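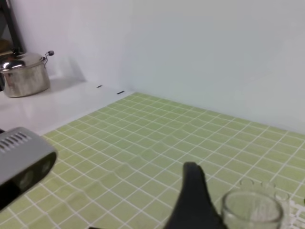

3. Mise en place du plan de travail

Section à lire avant de sortir quoi que ce soit du carton. Valable pour le kit de table Kitico, versions Amalham et Delaunay. Pour l'ancienne version, voir l'annexe, les étapes changent un peu.

3.1 Avant de commencer

Table vide, dégraissée, sèche. Pas de nappe, pas de film plastique dessous.
Chiffon doux, eau tiède, une goutte de savon. Pas d'alcool sur la surface blanche à ce stade.
Prévoir 2 chiffons, un humide et un sec.
Vérifier que la table ne bouge pas. Si elle bouge, caler les pieds d'abord, pas après.

3.2 Poser le tapis quadrillé

1. Dérouler le tapis face quadrillée vers le haut. Le laisser détendu 16 heures si possible, une nuit quoi. Sinon il gondole.
2. Le poser à plat, en laissant une bande de table libre côté mur. Elle sert pour la marmite, voir 3.3.
3. Lisser du centre vers les bords, avec la paume. Jamais avec une règle ou une raclette.
4. Regarder les lignes blanches en lumière rasante. Une ligne qui ondule = un pli dessous. Soulever le coin le plus proche, relisser, reposer.
5. Si le pli revient : retourner le tapis, le laisser une heure, recommencer à l'étape 3.

Note — quelques vagues légères au milieu ne gênent pas pour les objets lourds. Pour tout ce qui est étroit ou haut, il faut que ce soit plat.

Attention : ne pas repasser le tapis, même à travers un linge. Les lignes partent.

3.3 La marmite et son couvercle

1. Marmite sur la partie nue de la table, côté mur, jamais sur le tapis quand elle est chaude. Dessous-de-plat obligatoire dans ce cas (non fourni).
2. Poignée accessible, tournée vers vous ou vers le tapis. Pas contre le mur.
3. Couvercle en place dès qu'on ne s'en sert plus, sinon on le pose à l'envers sur un chiffon.
4. Essuyer l'inox au chiffon sec. Les traces de doigts se voient tout de suite.

Attention : le tapis supporte la tiédeur, pas la chaleur. Une marmite sortie du feu le marque définitivement et la garantie ne couvre pas.

3.4 Le portoir blanc

1. Le placer dans un angle du tapis, côté utilisateur, rangées parallèles aux lignes du quadrillage.
2. Appuyer sur les quatre coins. S'il bascule, c'est le tapis et pas le portoir : retour au 3.2, étape 4.
3. Laisser vide tant que tout le reste n'est pas en place.
4. Ensuite remplir rangée par rangée, en commençant par le fond. Les tubes doivent descendre droit, sans forcer.

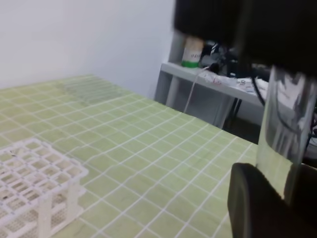 Si un tube coince, le ressortir et le présenter dans l'ouverture voisine. Ne pas agrandir les ouvertures à la lime, on a eu des retours là-dessus. Le portoir se lave à l'eau tiède, pas au lave-vaisselle, le plastique se voile.

3.5 Taches et usure du tapis

Zone grisâtre, lignes un peu effacées : frottement le plus souvent. Nettoyer à l'eau savonneuse, sécher, comparer avec le reste. Si la teinte ne revient pas c'est de l'usure, on peut continuer à s'en servir mais éviter d'y aligner des pièces.
Petites marques noires sur la table blanche : gomme blanche d'abord, chiffon humide ensuite. Pas d'éponge abrasive, ca raye le brillant.
Tapis de remplacement : référence Gruvurura 238, à commander seul. Compter environ deux semaines de délai.

3.6 Rangement

1. Vider le portoir, puis le retirer à deux mains.
2. Marmite froide avant de la déplacer, couvercle tenu.
3. Rouler le tapis quadrillage à l'exterieur, sans serrer. Ne jamais le plier.
4. Passer un dernier coup de chiffon sec sur la table.

Suite du montage en section 4, page suivante.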